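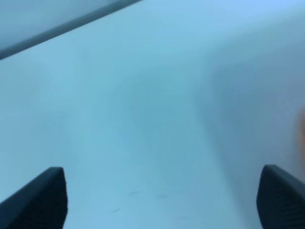

Drying Laundry Indoors in Student Apartments
Term project report, Housing and Everyday Energy
Genalyn Sarmiento, Ehsan Mirani and Laine Ķēniņš
Submitted March 25, 2024

Background

Most students in Gralholm rent small apartments without a balcony. Laundry gets washed in the basement of the building and then has to be dried somewhere. The choices are the shared tumble dryer, which costs money per cycle, a drying rack in the apartment, or whatever else the tenant can find: doors, chairs, the shower rail. All three of us live this way and have had wet sheets hanging over a desk the night before an exam.

The housing office tells tenants not to dry clothes indoors. The tenant handbook gives a single line on the matter and does not say what to do instead. We wanted to find out how people dry their laundry in practice, what decides it, and whether the advice is being followed. We did not set out to measure mold or air quality. We had no equipment for that, and our course supervisor, Aušra Rätsep, advised us to keep the project to one question we could answer.

Where and who

We worked in two buildings. Andness is the older one, with radiators under the windows and windows that open fully. Mets was built later and has mechanical ventilation and windows that tilt but do not swing open. Both have a laundry room in the basement, and tenants book it on a paper sheet by the door.

We put a note in every mailbox asking for households to keep a laundry log. In total 33 households took part. Most are one person living alone, some are couples, and a few are friends sharing. We did not ask about income. We did ask whether people paid for heating separately or as part of the rent, and it turned out to be part of the rent in both buildings, so that question was no use to us.

Method

Each household got a log sheet and kept it for seven weeks. For every load they wrote down what was in it (clothes, towels, bedding or mixed), where it was dried, when it was hung up, and when it was taken down. There was also a space for comments. We asked people not to change their habits for the study.

Afterward we interviewed a few tenants from each building in their kitchens or in the laundry room. The interviews were short and we took notes by hand. Laine typed them up the same evening, and the people interviewed could read the notes and ask for changes. One person did, to correct what we had written about a neighbor.

The log sheets came back in mixed condition. Some were very neat. Others had obviously been filled in afterward from memory, with the same time written down for every load. We kept those for the question of where laundry was dried but left them out when we looked at drying times.

Results

The logs cover 258 loads. More than half were dried entirely inside the apartment. The rest went through the dryer, either all the way or for one short cycle before being hung up. We had not thought of that last method when we drew up the sheet, and people wrote it in the margin. It was especially common for towels.

Bedding was the load people most wanted to put in the dryer. A fitted sheet does not go on a small rack without being folded, and a folded sheet stays damp along the folds. Several tenants hung sheets over an open door and turned them once. One tenant in Mets dries hers on a line strung from the curtain rod to a coat hook and takes it down before anyone visits.

Clothes were the opposite. Almost everyone hung them, including people who said they did not mind paying for the dryer. The reason given most often was shrinkage. Two people told us the dryer in Andness runs too hot on every setting. We tried it with our own T-shirts and could not tell any difference between the settings, but we had no thermometer that would survive the drum.

Drying times were longer in Mets than in Andness. We expected the reverse, because of the ventilation. The interviews suggest an explanation. In Andness people move the rack in front of the radiator and open the window a little. In Mets the floor is heated, there is no radiator to stand anything next to, and many tenants have turned the vents down because of the noise at night.

What tenants said

Algirdas Krūmiņa, who has rented in Andness longer than anyone else we spoke to, remembered a drying room in the basement with lines and a fan. It is now used for bicycles. He said he would use it again if it came back, "but only if it had a lock."

Cost came up less than we had thought it would. Booking came up a lot. A laundry slot covers the washer and the dryer together, so a wash that runs late leaves no time for drying, and the next person is already standing there with a basket. Several people start out meaning to use the dryer and end up carrying everything upstairs wet.

Only a few tenants knew about the line in the handbook. Those who did thought it was unrealistic.

Weak points

People who care about laundry were probably more likely to answer our note. The study ran in the cold part of the year, and a repeat in May would give other drying times. We also relied on people to judge when something was dry – some take clothes down slightly damp and some leave them up until they need the rack again.

Suggestions

We would like the housing office to separate the dryer booking from the washer booking. It needs a second column on the paper sheet. The old drying room in Andness should be looked at as well, if the bicycles can go somewhere else. For Mets, the handbook could say which vent setting to use while laundry is hanging.

The log sheets are kept with the course material. A blank copy can be had from Ehsan.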